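Fold the Towels Badly and Move On

I spent most of my adult life folding towels in thirds, the way Ludger Gerlach taught me when we shared an apartment above the Treltcombe post office.

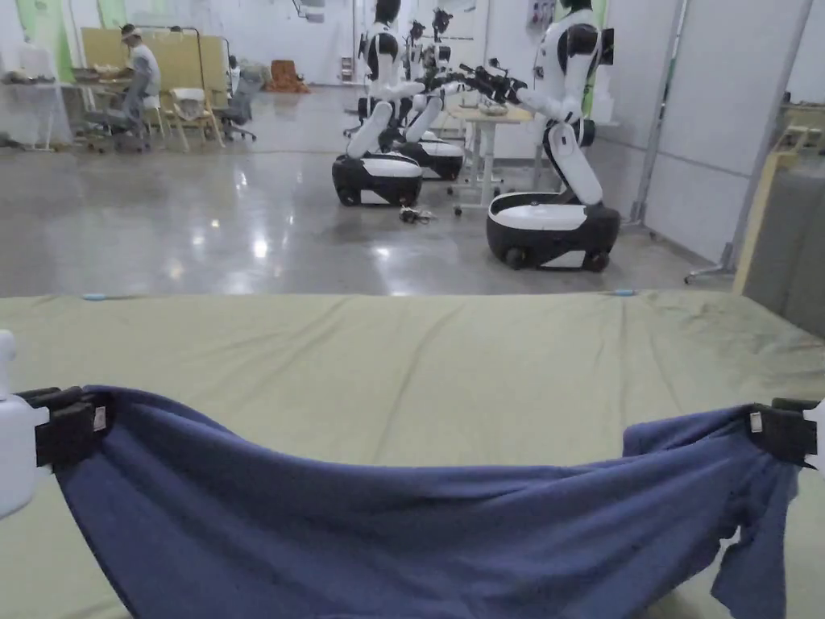
His method takes both hands and a flat surface. You pull the top corners apart until the edge is straight, lay the cloth down, smooth it, bring one side in, then the other, then fold the length twice. Done well, it makes a stack that looks like a hotel shelf. It also takes forever with a full load, and the stack falls over the first time someone pulls from the middle.

I think most of us should stop. Half, half again, onto the shelf. If a corner sticks out, leave it.

People tell me thirds save space. My sister-in-law Ustyna fits the same number of bath towels in her closet folded in halves, and hers is smaller than mine. Others say it's about pride in the home. I have pride in my home. I'd like some of it to go to the kitchen floor, which needs the time more.

Shirts are different, and I still fold those with care, as creases show. A towel gets shaken open and used on wet hair. Ludger disagrees and wrote me a long letter about it in June. I read it while the dryer was running.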